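viernes, 11 de enero de 2019
Por Gonzalo Ortuño
Imprimir | Enviar por correo electrónico

Informe de avance: renovación de mesas de trabajo, sede de Jaria

Al cierre del periodo se han lijado y barnizado 108 de los 123 tableros previstos en el convenio con Erilov. Los 15 restantes siguen en el almacén de Clonemholm, a la espera de secado. El consumo de barniz asciende a unos 520 litros, incluidas las pruebas iniciales.
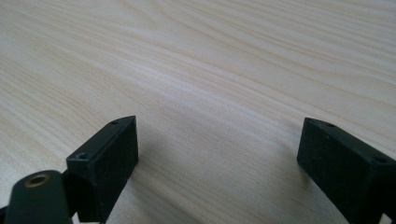
El criterio de aceptación del acabado se fijó con Garside antes de iniciar el segundo lote. Se exige superficie mate, sin velos que oculten la veta y sin cambios bruscos de tono entre zonas. En el tablero claro de la fotografía la veta corre en diagonal y se distingue sin dificultad, con un brillo suave. La comprobación se hace con luz difusa y la mesa despejada de material.

Se han rechazado 2 tableros por marcas de lijado transversal, ya corregidas. No se solicita ampliación de presupuesto. La entrega final se mantiene para marzo, junto con las fichas de mantenimiento.

Última actualización: 16:40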